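Talk notes, Tellard site rules, Noman + me. 13 min, dont run over

1. Why we bother
Rule sheet was 43 lines. No one read it. Riet cut it down, thank her here.

2. Before the arms move
Clear walkway. Stop button in reach of the operator, say it twice. Cables off the floor where people step. Light stuff like cups and bowls goes on the table first, then step back, then call "clear".

Pause. Let them look at the table setup, cup and nested bowls, ask what they'd check

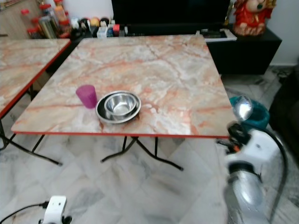 3. Speed limits
Home rooms = slow mode, always. Up to 144 resets logged in August, most from people rushing teh start. Geert may argue, take it in Q&A.

4. Sign off
One name per session, not "the team". Wipe tabletops between runs. Mieke has the new form, Esley still on old one - chase

Questions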